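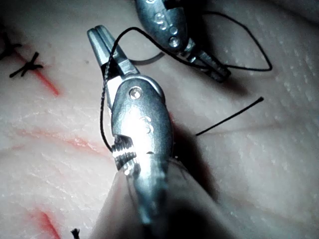 16 November 2018

Woke up before the alarm, which never happens in November, and lay there thinking about vacancy cards. Today was the day we finally got all the Lekwood returns on one table and could see what the autumn looked like! I had porridge, forgot my scarf, went back for the scarf, missed the early bus and still got in before Pankaj.

A quick word for anyone who has wandered in from the Zoltdale page. I keep this diary mostly for myself, and it's mostly about the jobs survey. Twice a year we write to every employer on the Lekwood estate and along the high street, and ask who they've taken on, who has left, what they're paying to start with and what they can't fill. Small firms, mainly. A bakery with a night shift, garages, the care homes, the people who make blinds. We got 80 forms back this time, and that's the best we've ever done (the July round was dreadful, half the town was in Spain).

The forms are still paper. Dayana has been on at me to put it all online and I know she's right, but I do love the paper ones. People write in the margins. "Would hire tomorrow if the bus ran past six." You don't get that from a tick box, or we haven't worked out how to. One garage had drawn a small car next to the question on apprentices and then left the question blank.

So, sorting. Pankaj reads out, I type, Dayana checks my typing and groans. By eleven we'd done the shops and the food places and I was starting to get that fizzy feeling, as starting pay is up nearly everywhere we looked. Not by a fortune. But when the same line on form after form has a bigger number on it than it did in summer, you sit up! The night bakery has put its rate up and so has the packing shed, and I'd bet my lunch the second did it on account of the first, as they're fishing for the same people at the same bus stop.

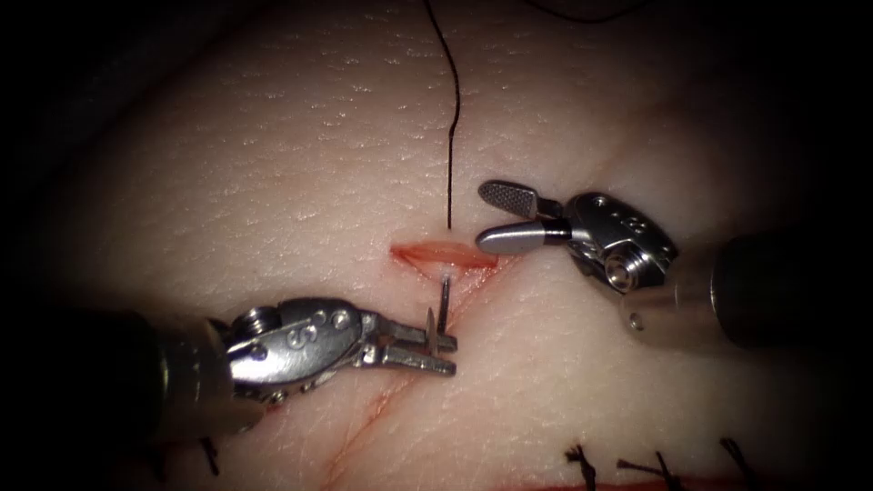
Lunch, and the Trillico business

Cheese and pickle, eaten standing up, because Montserrat rang from Trillico just as I'd unwrapped it. They're taking on again. Properly taking on, with contracts, after that long flat stretch when they only ever wanted agency hands for the Christmas rush. She has seven posts to fill before the new year and wanted to know whether we'd seen many people looking for day shifts. Had we! Kirsty at the job club has been saying since the clocks went back that it's the parents who are stuck. They want work, they're good at it, and everything going starts at six in the morning or finishes at ten at night.

I put the two of them in touch there and then. I hung up and did a small dance by the photocopier, and Dayana saw.

I should be careful, though, and write down the other side of it too. Ledesma sent their form back with a note clipped on, and they're letting their upstairs office go and moving the bookkeeping to the other branch. Two people gone by spring, both of them there since the place opened. On a spreadsheet that's a very little dip and the Trillico line swamps it. I know one of the two from choir, and she isn't going to want a packing job, day shift or no day shift. The total going up doesn't do much for her. I want to find a way of saying so in the write-up that doesn't get lost under the cheerful part, and I haven't found it yet.
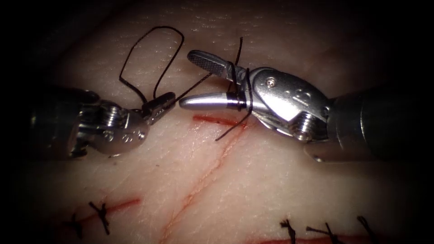 Tying a suture over a short incision, with an instrument on either side.

Spent the first part of the afternoon on the question I like best, the one at the bottom: "What would make you take on one more person?" I had expected everyone to say orders, and plenty did. But the buses came up again and again, and so did childcare, and so did "someone to show them the ropes", which I found really interesting. A lot of these firms have nobody spare to do the showing. They could pay a new starter but they can't lose their best fitter for a month to stand next to one. I've marked all of those with a green pencil and they make a lovely fat pile.

Marcelle came by at three to collect the draft table for the council people and stayed for tea. She used to run the survey before me and she's wonderful on the old ones, going right back to when the mill was the only form that mattered. She reckons the wage rises will stick if the care homes follow. I reckon they'll have to follow, they're losing people to the bakery already. We went back and forth on it until the biscuits were gone and I still think I'm right.

She also spotted that I'd put the blinds firm in twice. Two entries, same address, one with "Ltd" and one without. I'd have kicked myself if that had gone out. Fixed it, printed it again, and the headline figure hardly moved, thank goodness.

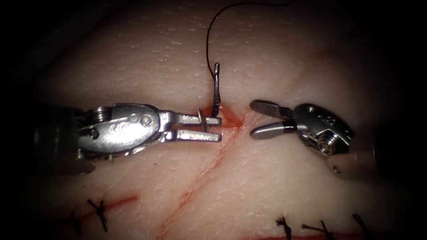 Evening

Home in the dark, soup, slippers. Kirsty texted to say she's already got people lined up to ring Montserrat on Monday, and one of them is the lad who has been coming to the job club since before I joined. I'm so pleased about that I've read the message out to the cat.

Still to do: chase the dentist and the tyre place for their late forms. Ask the bus company (nicely) for the evening timetable as it will be after the new year. Ring my friend from choir. Write the paragraph about Ledesma first, before any of the rest, while I still remember how the note was worded. And buy green pencils, mine's down to a stub.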